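### 3.2 The socket and its surroundings

Anyone who has spent an afternoon bent over an old office desktop will know that the processor is the part that makes people hold their breath. In the Cellinby refurbishing study we came to think of it as the heart of the whole job, and so we give it a section of its own. The board we talk about most is a deep green Dell one, with black memory slots standing in rows on both sides of the socket and the load plate hinged at the top, so that it swings up and out of the way. The pins sit down in the socket itself, and the chip has to be lowered flat and square between those crowded neighbors, as in Figure 3.
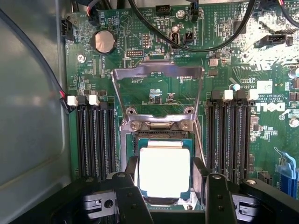 **Figure 3.** Processor held over the open socket, heat spreader facing up, with memory slots to either side.

### 3.3 Working inside the case

We could have taken every board out and laid it on a mat, and our friends at Cokton quite reasonably asked why we didn't. The answer is that repair benches seldom have the time for it - the board stays in, the tower goes down on its side, and one works around whatever else lives in there. The drive cage and the power supply stay where they are, and the cables wander wherever the last person left them.
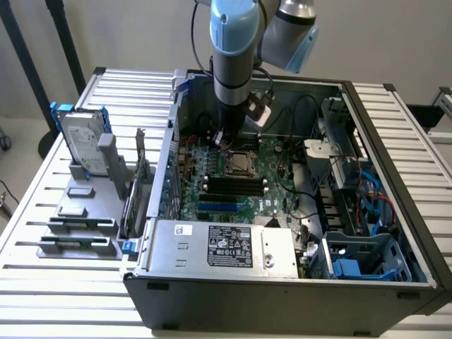 We grew rather fond of this arrangement over the winter, cramped as it is. A slatted table turned out to be a kind surface for it, although small screws do love a gap, and we lost a few in January before the Agbeko tray was added underneath. Lighting took longer to settle. We began with a lamp rated at 500 lumens and moved up to 1000, which made the printed labels easier to read but also threw a strong glare off bare metal, and we went back and forth on it for almost 8 weeks before leaving the choice to whoever was at the bench.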